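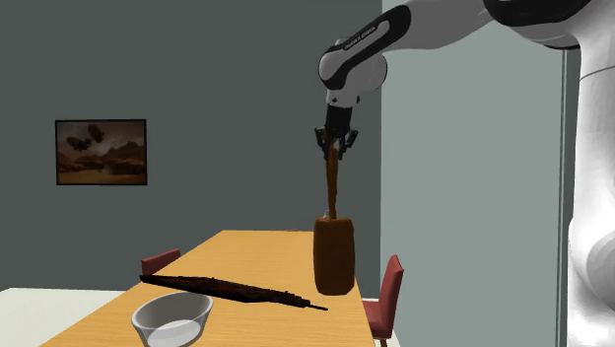
Braline cell, simulated: gripper pointing down with the brown paddle-shaped object held above the table.

Engineering > Cell upkeep > Meeting notes

Category: Simulation and Cell Maintenance
Reading time: 4 minutes

Braline cell set-up meeting, October
Start 14:00. Chair and minutes: Oranuch Luangrath. Also attending: Arben Todorova (cell model), one representative from Cilturgate, one from the Shirazi test group.

1. Minutes of the last meeting
Accepted with one correction. The payload change under item 4 was made in the Flirkholm branch and has not been merged. The earlier text said it had.

2. Status of the cell
The model loads and runs on both workstations. AT reported one failed start after the last update, traced to a wrong path in the launch file. The path has been corrected on the first workstation. The second still carries a local fix, to be removed once the file is released.

The arm, gripper and table share one base reference. Shirazi asked whether the table could be moved separately. It can, but any such move clears the saved approach poses and they have to be entered again. Agreed that the table stays where it is until the next release.

3. Gripper joints
The finger linkages were showing a small oscillation when closing on narrow handles. AT had raised the joint damping in steps and settled on 12 in the model's own units. At 18 the fingers lagged behind the command and the grasp check timed out. At 6 the oscillation came back. The setting of 12 is to be kept for all handled objects.

Cilturgate asked for the left and right linkages to be driven from a single command with the second joint following. At present each has its own entry in the controller file, and a typing error in either gives an uneven close. AT agreed to make the change – it needs a new test run before it can be merged.

4. Collision shapes

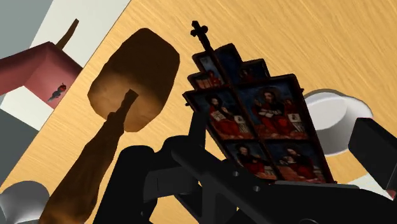 The simplified shape used for the gripper housing was discussed at length. It is one box drawn round the whole housing, and it takes no account of the openings between the links. Planned moves low over the table are therefore refused in places where the rendered parts are clear. The white cup or bowl behind the painted panel was taken as the working case, as the right-hand part of the gripper comes close to its lower side. AT proposed separate shapes for the housing, the angled link and each finger. Shirazi supported this but asked for the planning time to be recorded before and after.

The mallet was considered under the same heading. Its collision shape is a single hull, which fills in the space on either side of the handle. Agreed to split it into head and handle. The umbrella model keeps its present hull for now.

5. Contact and grip force
OL noted that slip reports in the run log cannot be compared between branches, as the friction value is set in two files and the later one wins. One file is to be used. The value in the Flirkholm branch was accepted as the starting point.

The Cilturgate representative asked whether grip force should be raised for the heavier objects. No decision. AT will check the masses first – several were left at the import default.

6. Run log
Log entry 835 shows the arm stopping on a joint limit during the return to the rest pose. The stop was correct. The return path had been saved before the wrist limit was changed and was never recalculated. All saved return paths are to be recalculated and the old set archived under its release name.

OL asked that log entries give the branch as well as the release. Agreed.

7. Routine checks
The check before each batch of runs stays as written: load the cell, home the arm, open and close the gripper with nothing held, confirm the joint readings against the reference file. Shirazi asked to add a comparison of the object list against the object folder. Added as the last step.

8. Actions
AT – single command for the gripper linkages, with test run.
AT – separate collision shapes for the gripper; split mallet hull.
AT – check object masses.
Shirazi – planning times before and after the shape change.
OL – friction value moved to one file; log template updated.
Cilturgate – review of the controller file once item 3 is merged.

9. Any other business
None.

Closed 15:10. Next meeting to be set when the gripper test run is complete.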